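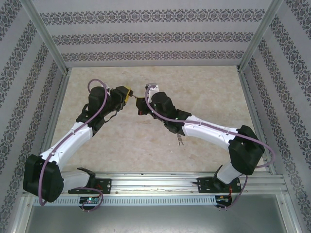
31/05/2023
By the Helari newsletter desk

At the Stustard workshop, every padlock was checked with its key by hand, up to 200 in one shift. In January two robot arms started on this work. "I was afraid for my place," says the bench operator, who has 17 years in the company. "Now I teach them, and my wrists hurt less." 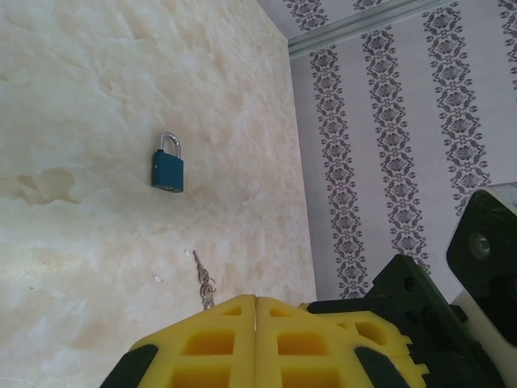

What changed for the people

The operator still decides which locks go back. "The arm doesn't feel when a key is stiff. I feel it." She misses the talk at the old bench, where 6 colleagues sat together. "It is more quiet now, and I don't like this part."
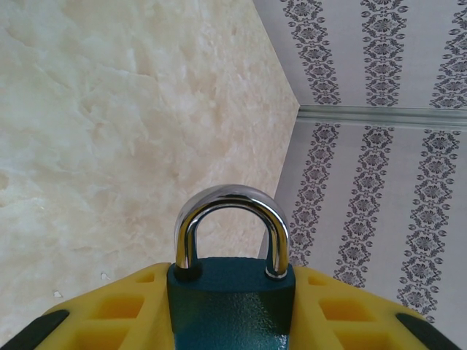 A padlock held between the yellow fingers.

Recent items
Rey line: new shift hours
Stositz site opens its canteen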